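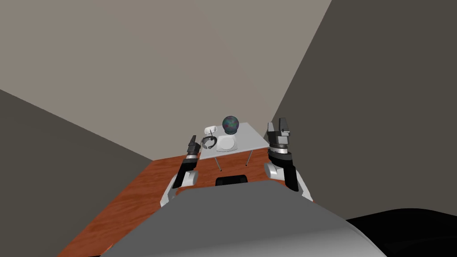

Simulated view: two arms and a small white table.

Nernanar grain moisture trial
Progress report to the funder, Oct 6, 2026

Summary
The cable probes are in at both stores and sending readings. Whether they are worth the money is still open, and we would ask that the supplier's claims are not repeated in your own newsletter until the winter figures are in.

Work done this period
Zallex delivered 49 probes. We fitted 38 of them, all in wheat, split between the flat store at Nonton and the older bins at Kocsis. The rest stayed in their boxes. Several had connectors that would not seat properly, and we did not want to bury them under a full heap and find out later. Zallex has offered replacements but has not given a delivery date.

Fitting was slower than the plan allowed. At Nonton the cables had to go in before the grain, and then the loader driver had to work round them. At Kocsis the roof hatches are narrow and the brackets supplied did not suit them, so we had our own made locally. The cost came out of the contingency line.

Readings so far
Up to the end of last month the system had logged 2,391 readings. That sounds healthy until you look at them. A good many are repeats sent after the signal dropped, and we have not finished taking those out. The moisture values from the Kocsis bins sit steadily above what we get from oven-dried samples of the same grain. The supplier puts this down to settling. It may be, though the gap has not closed yet and the grain has been in since harvest.

Temperature is better. It follows the hand spear closely at both sites, and the fan at Nonton has been run from the probe figures without trouble. 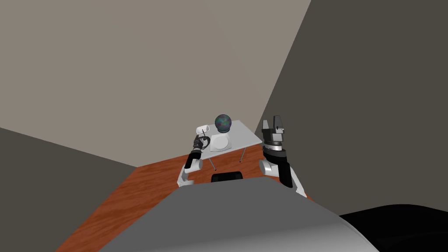
We are still sampling by hand every fortnight and will carry on until the spring. This was meant to tail off by now. Dropping it would leave us checking the probes against themselves — not something we would be happy to sign.

Money
Spending is slightly under budget, mainly through late invoices. Please don't read it as a saving. The software licence is due for renewal and the quote is higher than the one in our bid. We have queried it.

Problems and requests
1. Permission to move the comparison of the two sites to December, after the fans have had some cold nights.
2. A decision on whether faulty probes can be refunded instead of replaced.

Next steps
Clean the log, repeat the oven tests on the Kocsis samples, and recalibrate if Zallex sends the procedure it promised.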